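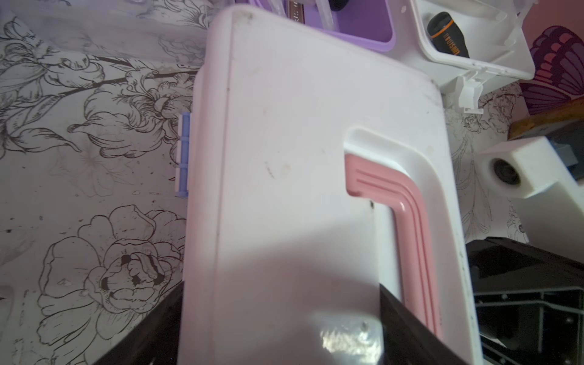 ¿De verdad una caja ordena tus cosas?

Seguro que alguna vez te han dicho: «Si tuvieras una caja, no lo tendrías todo tirado». Suena bien. Pero antes de creerlo conviene hacer unas cuantas preguntas, igual que las haría un científico cuando alguien le asegura algo sin pruebas.

Una caja no ordena nada. Es un hueco con tapa. Si metes en ella lápices, canicas, un calcetín y medio bocadillo, tendrás el mismo lío de antes, solo que a oscuras. Y el bocadillo, además, olerá.

¿Para qué sirve el asa?

Para llevar la caja de un sitio a otro, claro. La de la foto es rosa y tiene tres rayitas en relieve. Puede que las rayitas ayuden a que no resbalen los dedos, o puede que sean solo un adorno. ¿Cómo se averigua? Busca en casa un asa lisa y otra con relieve, mójate un poco las manos y prueba con las dos. Si no notas diferencia, tienes derecho a dudar.

Fíjate también en que el asa está metida en un hueco de la tapa. Muchas cajas se hacen así para que se puedan poner unas encima de otras sin que el asa estorbe. Ahora bien, que se puedan apilar no quiere decir que sea buena idea hacer una torre hasta el techo. La de abajo siempre es la que necesitas.

¿Y el cierre?

A un lado hay un cierre de color lavanda. Un cierre de este tipo suele funcionar como una pinza: el plástico se dobla un poquito, pasa por encima de un borde y se queda enganchado. Cuando tiras de él, vuelve a doblarse y se suelta. El plástico aguanta que lo doblen muchas veces, pero no infinitas.

En la tienda Dulby venden una caja que, según la etiqueta, resiste 4,000 aperturas. ¿Quién las contó? La etiqueta no lo dice. Si la abrieras 2 veces al día, tardarías más de cinco años en comprobarlo, y para entonces ya habrías perdido el recibo.

¿Con tapa no entra polvo?

Eso dicen. Lo que es seguro es que el polvo se posa sobre la tapa. La de la foto tiene motitas oscuras y alguna mancha gris. Que entre o no depende de lo bien que ajuste. Hernán Chávez, maestro de la escuela Paucar, hizo la prueba con su clase en febrero: pusieron una cartulina negra dentro de una caja cerrada y otra encima de la tapa. Al cabo de 3 semanas, la de fuera estaba gris. La de dentro tenía un par de pelusas. O sea que algo entra, aunque bastante menos.

Haz tu propia prueba

Elige una caja y decide qué va a guardar. Una sola clase de cosas: pinturas, reglas, hilos, lo que quieras. Pega una etiqueta con el nombre. Durante una semana, apunta cada noche si las cosas han vuelto a la caja o se han quedado en la mesa.

Después haz lo mismo otra semana con una caja sin etiqueta y compara las dos listas. A lo mejor la etiqueta te ayuda mucho. A lo mejor no cambia nada y el problema es que la caja está demasiado lejos de donde juegas. En ese caso, muévela y vuelve a empezar la lista.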